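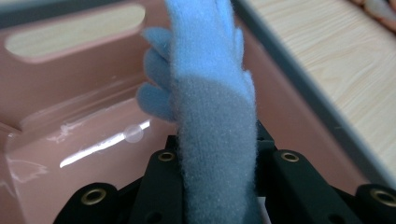
Fuzzy blue glove, fingers up.

Cold water swimming has completely taken over my winter and I am not even a little bit sorry! I started going in at Haverford in June, when the water was 13 degrees and I squealed the whole way down the ramp. By August it was down to 6 in the shallows and I was still turning up before work, grinning like a kid.

The best bit is the first minute after you stop gasping. Everything goes quiet, your shoulders drop, and the sky over the Brarnis side starts going pink - I've never been a morning person and now I'm setting two alarms so I don't miss it.

I'm not fast. The full lap out to the Bara buoy and back is 800 metres and I've only done it twice, both times in breaststroke with my head up like a labrador. Most mornings I just bob about near the steps and chat.

Getting warm again is half the fun too. Top half dry first, then the woolly hat, then gloves (the fluffier the better, my fingers are useless by then), then a thermos of tea with far too much sugar. After that it's up the hill to Vamby for a cheese scone the size of my head.

Next month I want to try the night swim. I've already bought a little light for my tow float - it's bright green and I love it.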